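Cirkasis Studios – shared workroom and kitchenette
Monthly safety checklist, August
Walked by: Halina Pawlak
Second person: Witold Wysocka
Started 8.15 am Wednesday, before the first booking

Mark each line OK, FIX or N/A. Comments go under the line they belong to. Anything marked FIX stays on the list until someone initials it.

1. ENTRY AND EXITS

1.1 Front door opens from inside without a key – OK
1.2 Rear door opens from inside without a key – FIX
Latch is sticking again. It opens if you lift the handle. Spray didn't help last month so it needs a new latch, ordered through Wieczorek.
1.3 Path to rear door clear – FIX
Two boxes of offcuts against the wall. Moved on the day. Please don't put them back.
1.4 Exit sign lit – OK
1.5 Outside step and handrail – OK
Moss coming back on the shady side. Scrub it before the wet weather.

2. FIRE

2.1 Extinguisher on hook, gauge in the green – OK
Tag 197, workroom. Kitchenette one also fine.
2.2 Fire blanket in its pouch – OK
2.3 Smoke alarms tested with the button – OK
2.4 Nothing stored on top of the heater – FIX
Folded aprons. Removed.
2.5 Evacuation plan on the wall – FIX
Still shows the old storeroom door. Colette has the new drawing.

3. ELECTRICAL

3.1 Safety switch tested – OK
3.2 Test tags in date – FIX
Iron, asset 3291, is out of date. Unplugged and put in the office with a note on it. The Sita kettle has no tag at all.
3.3 No double adaptors or boards plugged into boards – OK
3.4 Cords off the floor – OK
Sewing corner is much better than in July.

4. WORK SURFACES

4.1 Clean, no splinters, chips or lifted edges – OK
4.2 Blades capped or in the sharps tin – FIX
One loose snap-off blade in the pencil tray. Sharps tin is nearly full.
4.3 Personal items kept off work surfaces during bookings – FIX
Wallets, phones, folders and so on belong on the shelf by the door. This one comes up most months. 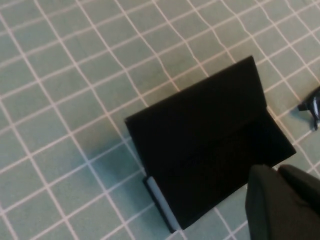

Iwona Wróbel: Can we have hooks as well as the shelf? By ten o'clock on a class day the shelf is full and people put their gear wherever they can. I'd be happy for it to come out of the 280 dollars left in the fittings money.

Noted. Hooks added to the action list. They need to go in at shoulder height, clear of the door swing.

5. FLOORS

5.1 No trip hazards – OK
5.2 Non-slip strip at the sink – FIX
Curling at the left end. Taped for now.
5.3 Mop and bucket put away empty – FIX
Bucket had water in it.

6. CHEMICALS AND GLUES

6.1 Lids on – OK
6.2 Everything labelled – FIX
Jam jar of clear liquid under the sink. No label, no one owned up. Set aside for the council drop-off day. Erzsébet will take it.
6.3 Data sheets in the red folder – OK
The sheet for the Mirum contact adhesive is the new version. Old one binned.
6.4 Window open when spray glue is in use – N/A
None in use during the walk.

7. FIRST AID

7.1 Kit stocked – FIX
Low on strip plasters and saline.
7.2 Incident book present – OK
One entry since last check, a thumb cut, treated here.
7.3 Emergency numbers by the phone – OK
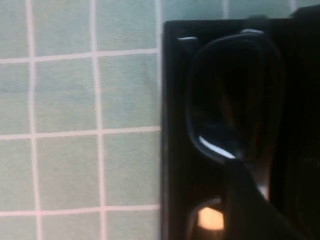 Pale green surface with light grid lines, August check.

ACTIONS

Rear latch – Witold
Evacuation plan – Colette Renaud
Retag iron, tag kettle – Halina
Sharps tin, plasters, saline – Iwona
Hooks by the door – Witold, after the latch
Unlabelled jar – Erzsébet Vörös
Sink strip – Halina, replace if the tape lifts

Next walk is the same time next month. If you can't make it, swap with someone and write the swap on the whiteboard.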